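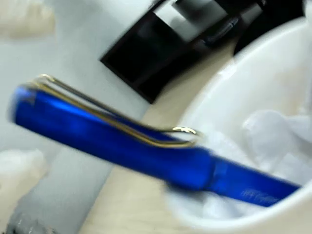
inkwell_laller
I'd leave the nib alone and flush it first, before you even think about bending anything. Cool water, a drop of dish soap, and let the whole section sit overnight. Nine times out of ten a skipping pen is only dirty.

bluebarrel53
Thank you, I will! I should have said more in my first post. It's a Wumitz with the bent wire clip, the see-through blue one, and I got it at the pen swap in Metville back in November for 7 dollars (I was so pleased with myself, you can imagine). It wrote beautifully for 23 pages of my journal and then began skipping on every downstroke.

paperandtea
Please don't soak it overnight! I did that with a cheap pen and the feed was never right again. An hour is plenty, then wrap the nib in a tissue and let it wick dry standing up in a cup.
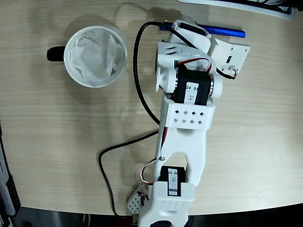

Mine go in an old white mug with a tissue scrunched in the bottom, nib down, and I leave them till morning before I ink up again. I've treated a whole family of pens that way and they all behave.

inkwell_laller
We'll have to disagree on the soaking, friend. I've left plain steel nibs in water for two days and they came out fine. I do agree on the tissue, though.

poon_pens
Which ink is it? If it's one of those thick shimmery ones, soap won't help you much until you've switched to something thinner.

bluebarrel53
Laller Harbor Blue, no shimmer, but the bottle is old and it was my aunt's, so who knows how long it sat in her desk. I'll try the one-hour soak tonight and open a fresh bottle tomorrow, and I'll come back and tell you all how it writes.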